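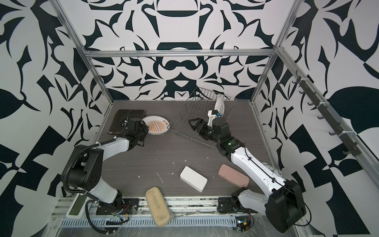 Mustertapete kleben ohne Versatz

Kurzfassung, weil grad wenig Zeit. Großes Ornament, starker Kontrast = man sieht jeden Fehler. Also erst messen, dann Kleister.

Was ihr braucht: Vliestapete (bei mir Culness, Rapport 70 cm), Kleister von Memell, Lot, Cutter mit frischen Klingen, Andrückroller, Bleistift.

1. Rapport steht auf dem Einleger. Nicht schätzen. Alle Rollen aus derselben Charge, meine war 1577. Vorher vergleichen, zurückgeben geht nach dem Aufreißen nicht mehr.

2. Wand glatt? Löcher spachteln, schleifen, grundieren. Über Nacht trocknen lassen.

3. Erste Bahn in die Mitte, nicht in die Ecke. Lot hängen, Strich ziehen. Bei symetrischen Mustern sonst links und rechts ungleich — ärgert euch jahrelang.

4. Bahnen zuschneiden: Raumhöhe auf volle Rapporte aufrunden, dazu 9 cm Zugabe. Nummerieren, Pfeil nach oben auf die Rückseite.

5. Wand einkleistern, immer nur eine Bahn breit. Ansetzen, Muster auf Augenhöhe ausrichten, dann erst nach oben und unten ausstreichen.

6. Ecken: nie ganze Bahn rumziehen. 1 cm überstehen lassen, Rest neu ansetzen mit Lot. Kleiner Musterbruch bleibt, fällt in der Ecke kaum auf.

7. Überstand abschneiden, Klinge nach jeder Bahn wechseln. Sonst reisst es.

Verschnitt: für meine Wand 3 Rollen, davon fast eine halbe im Müll. Lieber eine mehr bestelen.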